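Vimell pauses two-arm packing cells at Karnunmont after gripper fault

KARNUNMONT, April — Vimell has stopped all 6 of its two-arm phone packing cells at the Karnunmont site after a gripper closed without a command during a test run. No one was hurt. One phone was cracked.

The fault was logged by the Song control software as a lost signal at cycle 533 of a planned 1,024. Arm should have held still. It didnt. 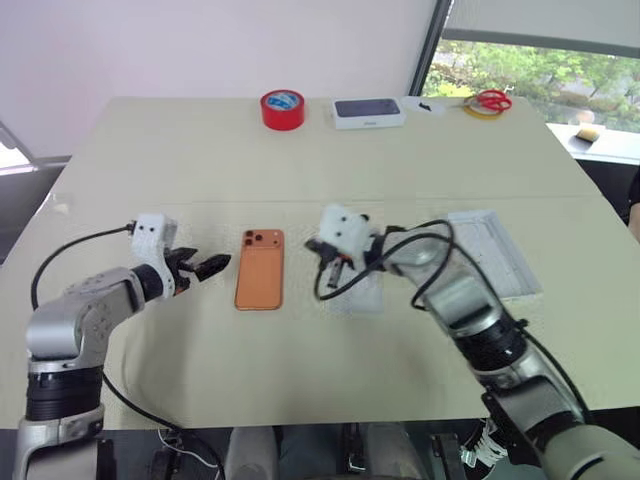

Vimell is now checking every cable run on both arms, starting at the wrist. The cable hangs in loops over the right forearm, and on the left it runs down alongside the arm — both routes are under review. Cells stay off untill that is done.

"We stopped first and asked questions after," said Amparo Bermúdez, head of safety at Vimell. "Customers will get thier orders, packed by hand for now."

Gancombe, which services the cells, has sent 4 technicians. Findings to be shared with all sites.

Press contact: Ataahua Sutcliffe, Vimell media desk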